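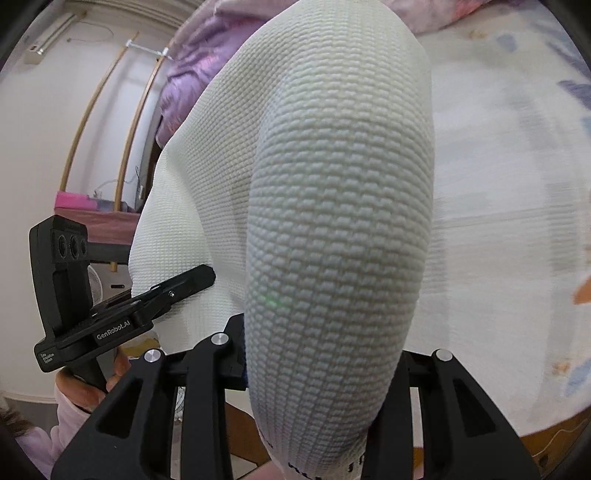
White waffle weave, up close

Ship Talk > Navies and Coastguards > The Baran inquiry report is out

quarterdeck_gran wrote:
Evening all, and sorry in advance for the length of this, but I've had the Baran report open on the kitchen table since Monday and I need to talk to people who won't glaze over. For anyone who missed it, this is the patrol ship that met the bulk carrier Drilita in the strait last July, in the dark, in flat calm water, with both of them lit up properly and both of them showing on each other's radar. The report runs to 185 pages and I have now read every one of them, including the appendix on paint transfer, which I enjoyed more than I should have.

The short version, as I understand it, is that the inquiry puts most of the blame on the bridge team of the Baran. They were the give-way vessel, they saw the Drilita in good time, and they turned late and then turned back again. Twenty-two of the crew were hurt, mostly in the mess deck forward of the damage, and we should all be very thankful it wasn't worse than that.

What bothers me is how little attention goes to the Gekon display. It comes up in a couple of chapters and then sort of wanders off. The officer of the watch was looking at a screen that told them the Drilita would pass 400 metres astern, and it kept saying so for a good while after that had stopped being true. I'd love to know what others make of it. Happy to be told I'm being soft on the young ones!

tidewrack wrote:
Thank you for starting this, I was hoping somebody would. I'm going to be the grump, I'm afraid. I stood watches for a long time (merchant side, mostly coal and grain, nothing glamorous) and the first thing anybody taught me was to get up out of the chair and take a bearing. If the bearing doesn't change and the range is coming down, you are going to hit it, and it doesn't matter a bit what the box says. The Gekon could have been playing the cricket and the rule would still be the rule.

I do feel for them. It's a horrible thing to carry. But I think the inquiry has it right, and I'd have been cross if they'd let a piece of equipment take the fall.

BowThruster_Bev wrote:
I'm somewhere between the two of you. Tidewrack is right about the bearing, no argument from me. But have another look at the chapter on manning. There was a lookout on the port wing who had been sent below to deal with something in the galley passage, and the replacement hadn't come up. So the person who would normally have sung out "steady bearing" wasn't standing there. You can blame the bridge for letting that happen, and the report does, but you can also ask why a ship that size was sailing with so few people that one errand emptied the wing.

My late dad would have said the navy has been doing that to crews ever since there was a navy. He'd also have had the kettle on by now, so excuse me for a minute.

quarterdeck_gran wrote:
Bev, yes, that's the bit I had marked with a pencil! And there's a table near the back showing the sleep the watch had managed in the days before, and it made me want to send them all home with a casserole. I do take Tidewrack's point though. I suppose I'm asking for both things to be true at once.

slipway_mick wrote:
Long-time reader, don't post much. I worked at Stollus when the Baran was on the slip, so I've got a bit of a soft spot for her and you should weigh what I say accordingly.

Two things. One, the hull did well. The Drilita went into her at an angle and opened up a long stretch of plating, and the bulkheads either side of it held. I read the damage control section with a lump in my throat because I knew some of the people who welded that part of the ship, and they were fussy about it. The report gives it one polite sentence.

Two, on the Gekon. It wasn't on the original drawings. It went in at a later refit and the console ended up where the chart table used to be, so anyone using it has their back half turned to the port windows. You'd have to stand there to appreciate how awkward that is. I'm not saying it excuses anything, but whoever signed off on that position ought to be mentioned by job title at the very least.

tidewrack wrote:
Now that I did not know, Mick, and I'll happily give some ground on it. A console that turns you away from the windows is a rotten idea. I had one ship where the radar was tucked behind a curtain and you'd come out of it blind as a mole, and we all moaned and the company did nothing until a surveyor banged his head on it.

I'd still want the bearing taken, mind.

farmdam_admiral wrote:
Can I put in a word for the other ship? Everybody is talking about the Baran and I feel a bit sorry for the Drilita. She was the stand-on vessel and she held her course and speed like she's meant to. The report then ticks her off for not sounding five short blasts until the range was under 2000 metres, and for not putting the helm over sooner. Loaded bulk carriers don't dodge, they sort of lean in a direction and hope. If she'd gone hard over early and the Baran had turned the same way, we'd be reading that she caused it.

BowThruster_Bev wrote:
Admiral, I half agree, but five short blasts costs you nothing. If you're in doubt, make a noise. Her mate told the inquiry he was in doubt well before that and was waiting to see if the warship would sort herself out. I think plenty of merchant officers assume a navy ship knows what it's up to, and I'd like that assumption retired.

farmdam_admiral wrote:
Fair. I can't argue with the whistle. I'd only say it's easy to be brave with the whistle from my verandah.

slipway_mick wrote:
For what it's worth, every merchant bloke I've met gives warships a wide berth on the grounds that they never know what they're up to. Different ports, maybe.

quarterdeck_gran wrote:
You've all cheered me up no end, and I've changed my mind a little. I think I'd now say the finding against the bridge stands, but the recommendations are thin. There's plenty on retraining, and hardly a thing about where the console sits or how many people should be up there at night. Mick, was the sister ship refitted the same way, do you know? I've gone through the annexes for it and come up with nothing.

slipway_mick wrote:
I believe so, but I'd left the yard by then and I don't want to tell you wrong. I'll ring a mate from the electrical shop and post what he says.

tidewrack wrote:
Please do. And Gran, which page is the sleep table on? I went straight past it.

quarterdeck_gran wrote:
It's in the annex straight after the tide tables, Tidewrack, turned sideways so you'll have to tip your head.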